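Moving to Pernside: questions we keep getting
2021-09-01
By the Pernside Newcomers' Page

Is it pronounced the way it looks?

Yes. People from the city like to put a bit of French on the end. You'll be understood, and then you'll be talked about.

How big is the town?

The sign on the highway says 4,000. It has said 4,000 since the sign went up, through two mill closures and a subdivision, so treat it as a statement of intent. Honden, across the river, claims 859 and gets quite shirty if you round it.

When does the garbage go out?

Weekly, on your side of the street's day. The calendar is on the town website under "Documents", then "Other", then "Other Documents". Recycling is every second week. If you can't work out which week it is, look at what your neighbour has put out, bearing in mind that your neighbour is looking at yours.

Do I need a car?

There is a bus to Plellance. It leaves at 8 in the morning and comes back at a time that suits the driver's supper. If you work in Plellance and keep the same hours as the bus, you don't need a car. Everyone else, yes, and with winter tires on it before the first proper snow. The garage on Echeverri Road books up early, and calling on the morning of the storm will get you a very polite laugh.

What about the internet?

Good in the centre of town, fair up the hill, and a rumour past the cemetery. Before you sign a lease out that way, stand in the kitchen and try to load something. The map on the provider's site shows the whole valley in solid blue. That includes the lake.

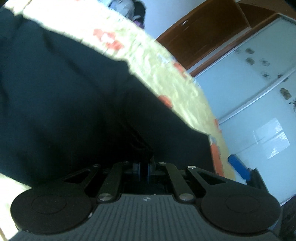 Mobile reception follows much the same pattern, except that there is one excellent spot in the arena parking lot, beside the propane cage. You'll see people standing there in January with their hoods up. Leave a polite gap and wait your turn.

Where do I buy groceries?

The Co-op, which has everything you need and one kind of cheese. It closes at six. There's a bigger store in Plellance if you want a choice of lettuce, and most households do a run every couple of weeks with a cooler in the trunk. Tell the people next door you're going. They'll find out anyway, and it goes over better if you offered to pick up their milk.

How do I find a family doctor?

You put your name on the list at the clinic. The wait was 12 months at last check. There is a walk-in on weekday mornings for anything that can't hold off that long, and the pharmacist is patient and knows a great deal.

Is the river safe for swimming?

At the beach, in summer, yes. Above the bridge the current is much stronger than it looks, so stay out of it. No joke for this one.

When does winter end?

March, according to the calendar. We'd leave the shovel on the porch.

Will people be friendly?

They'll wave from the truck on your first day and bring squash on your second. Getting invited in takes longer. Curling speeds it up considerably, and you don't have to be any good, though you do have to stay for the chili.

Can I have chickens?

Up to 8 hens, no roosters, and the coop has to be well back from the property line. You'll need a permit from the town office, open mornings only. Bring cash, as the card machine is "being looked at".

My question isn't answered. Who do I ask?

Try the town office first, then the post office, where the answer will be faster and come with some background on the previous owners of your house.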